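4. Setting up the Chambi compost starter kit

4.1 Before you begin

Check that the box contains the lid, the drain tap, two washers, the mesh disc and a 200 g sachet of starter. The bin body is packed separately. If a part is missing, contact Zundum with the order number from your delivery note.

Choose a spot that stays above freezing. A garage or utility room is fine. In February the starter works slowly wherever you keep it, so allow extra time before the first emptying.

Caution: Do not place the bin on underfloor heating or within reach of a boiler flue.

4.2 Fitting the tap

1. Push the threaded end of the tap through the hole from the outside, with one washer already on it.

2. Place the second washer over the thread on the inside, then the nut. Tighten by hand only. Pliers will split the nut.

3. Close the tap and pour in two litres of cold water. Leave for 67 minutes, which covers the full swelling time of the washers. Wipe under the tap with dry paper. If the paper is damp, give the nut a quarter turn and test again.

4. Empty the bin and dry the inside.

Note: Kits sold before 20 May 2024 have a single thick washer. Fit it on the inside.

4.3 First filling

5. Lay the mesh disc flat over the tap opening, smooth side up.

6. Cover the mesh with torn cardboard to a depth of two fingers. Glossy card and parcel tape must not go in.

7. Sprinkle a third of the sachet over the card. Fold the sachet shut and keep it dry.

8. Add kitchen scraps in thin layers – peelings, tea leaves, crushed eggshell. Cut anything larger than a matchbox.

9. Press the layer down with the flat of your hand and wipe the rim clean. Leave the lid off while you do this.

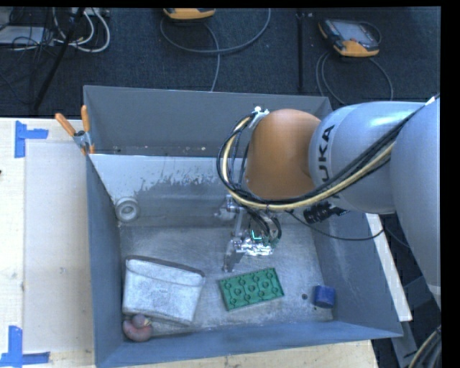
10. Fit the lid and press along each side until it clicks. Write the date on the label.

4.4 Draining

Open the tap every third day and collect the liquid in a jar. Dilute 10 ml with two litres of water before using it on plants. Use it the same day.

Caution: Undiluted liquid will scorch leaves. Keep it away from children and pets.

If nothing comes out, the mesh is blocked. Go to section 7.2.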